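Ticket: Left arm drops its position hold after a few minutes
Project: Dretano two-arm table
Status: Closed, one item carried over
Opened: August

Problem as reported
The left arm loses its hold partway through the pen-to-holder task. The joints go soft for a moment, the controller throws fault 11, and the task script stops. The right arm keeps going until the script times out. Both arms run off the same supply and the same Geltura motion board. The fault started after the table was moved to the back wall of the shop.

Entry 1
Restarted the board and both arms. Ran the pick routine with only the left arm enabled. Fault came back on the fourth cycle. Ran the right arm alone for an hour with no fault. Swapped the two output channels on the board and the fault stayed with the left arm, so the board is probably fine.

Entry 2
Checked supply voltage at the terminal block during a move. It dips when both arms accelerate together but stays inside the limit. Turned the acceleration down anyway. No change.

Entry 3
Pulled the log. The fault shows up whenever the wrist passes a certain angle with the forearm stretched out. Position error jumps to 2,879 counts in one sample and the limit is set at 3,000, then the next sample goes over. A real joint can't move that far in one sample. Looks like a bad encoder reading, which points to the cable.

Entry 4
Wiggled the wrist cable by hand with the arm powered and holding. Got the fault twice. The wire had been routed too short when the table was moved and it was pulling on the plug at full reach. Rerouted it with more slack and tightened the collar on the plug. Put acceleration back to the old value.

Entry 5
Set the table up again for the full task, with the bowl, mesh holder and yellow bin along the back and the pen out in front.

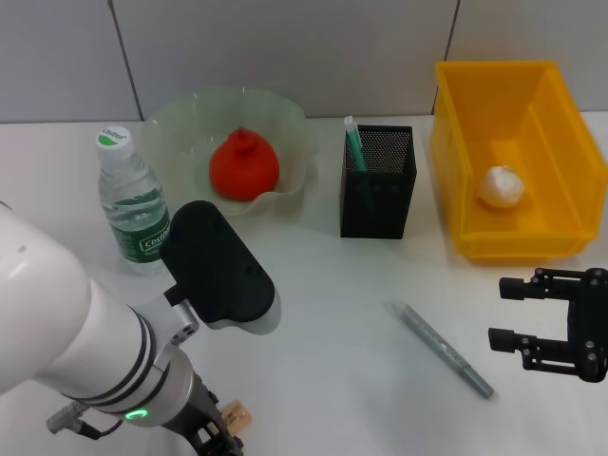 Ran it from the Lanstead script with both arms enabled, default speeds, no edits to the waypoints. Let it loop through lunch and came back to no faults in the log. Largest position error on the left wrist was well under the limit. Ran it again in the evening with the same result.

Carried over
The right gripper closes a little late on the handoff. It did this before the move too, so it gets its own ticket. Replacement wrist cable is on order from Abbasi and will go in when it arrives. Keep the old one as a spare after checking the pins.

Closing this one.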